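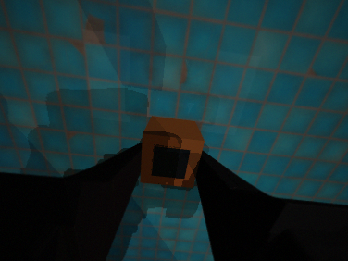
Most of what the sorting crew at Drandel's parcel hall will be asked to do differently next year is being decided in simulation, and I think the crew should be in the room while that happens.

The project is called Odo. A two-finger gripper learns to pick cubes in a simulated cell, then boxes, then the small irregular goods that now go to the manual line. Kutel supplies the simulator. The policy trained there is copied to the arm on the floor. The engineering case is sound: a failed grasp in simulation costs nothing, and a failed grasp on the line stops a belt.

My objection concerns what gets measured. In the July trial the arm was given 200 picks from the manual line and completed 184. The report treats the remaining 16 as an error rate to be reduced. On the floor, each of them was a task. A sorter walked over, cleared the fault, reseated the item and restarted the cell. None of that time appears in the report, and the job description has no line for it.

Manual sorting is repetitive, but the person doing it sets the pace and can see trouble coming. Clearing faults is different work. It arrives at intervals the sorter does not control, and it has to be finished before the upstream buffer fills. Over a shift this is more tiring than it looks on a chart, and it calls for skills -- reading a fault code, judging whether a gripper pad is worn -- that the current pay grade does not recognize.

The sorters also know things the simulator lacks. The Pollock mailers, for example, slip when gripped by the long edge. Everyone on the line turns them without thinking. The training set has 1,263 object models and no mailers of that type. One hour with the crew would have put them in.

I would ask for two changes before the second cell is installed. Log every human intervention, with its duration, next to the pick count. Write fault clearing into the job grade and pay for it. The logging can start with the existing cell -- the restart button already produces a timestamp.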